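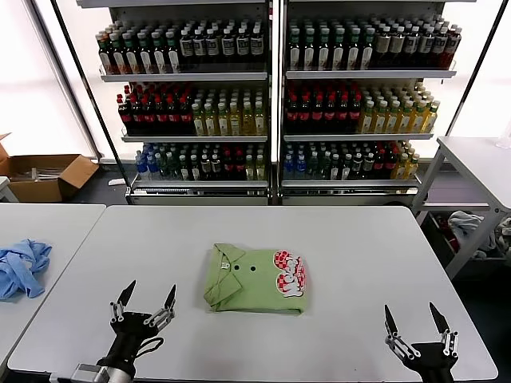
Visita al archivo parroquial de Bondale: una mañana entre registros y cartas

El 29 de mayo fuimos 13 personas de la parroquia a conocer el archivo de Bondale, que abre sus salas al público dos veces al año. El viaje lo organizó Mei-kuen Fang, que lleva el grupo de lectura de historia de la Iglesia y había pedido plaza en marzo. La entrada es gratuita, pero hay que inscribirse con nombre y apellidos.

El archivo ocupa la planta baja de un antiguo seminario menor. Nos recibió Alfie Whitlock, el archivero, y nos hizo dejar los bolsos y los bolígrafos en unas taquillas. Dentro solo se puede escribir con lápiz. La visita duró más de lo anunciado y el grupo siguiente tuvo que esperar en el claustro.

La primera sala guarda los libros de bautismos, matrimonios y defunciones de las parroquias del valle. Whitlock abrió uno y leyó varias entradas seguidas. En los años de la epidemia el párroco dejó de anotar la causa de la muerte y escribía únicamente el nombre y la edad. En una página había nueve niños. El archivero pasó la hoja y no añadió nada.

La segunda sala era la que queríamos ver. Se conserva allí el fondo Heltard, 900 cartas que familias refugiadas enviaron a la diócesis durante la posguerra. Casi todas piden lo mismo: noticias de un pariente, una dirección, un certificado de bautismo para poder viajar. Solo 39 están expuestas – el resto se consulta con cita previa – y llevan al lado una transcripción en letra grande, de agradecer para quienes ya no vemos bien.

Una de las cartas la firma una mujer que había escondido a dos hermanas en su casa y preguntaba al obispo si debía confesarse por haber mentido a los guardias. La respuesta, si la hubo, no se conserva. Shih-chieh Hsueh, que da catequesis a los mayores, quiso saber si podía usar el texto en clase. Le dijeron que sí, citando la procedencia y sin publicar el apellido de la familia.

Después hubo un coloquio en el refectorio con la historiadora Ya-wen Chiu. Habló del silencio de muchas comunidades cristianas ante la persecución de sus vecinos, y lo hizo sin rodeos. Sostuvo que los archivos de la Iglesia deben abrirse también cuando dejan mal a la Iglesia. Un señor de otro grupo protestó: a su juicio se juzga con demasiada facilidad a quienes tenían miedo. Ella contestó que el miedo aparece en las cartas y que por eso conviene leerlas enteras. El debate quedó a medias por la hora.

Algunos datos prácticos. El autobús para en la plaza y desde allí hay una cuesta fuerte; quien camine mal puede pedir que le abran la puerta del huerto, que está al nivel de la calle. Los aseos quedan al fondo del claustro. No se permite fotografiar las cartas. El café del refectorio se paga con la voluntad.

Volveremos en otoño con cita para consultar el resto del fondo. Los interesados pueden apuntarse con Mei-kuen Fang al salir de misa.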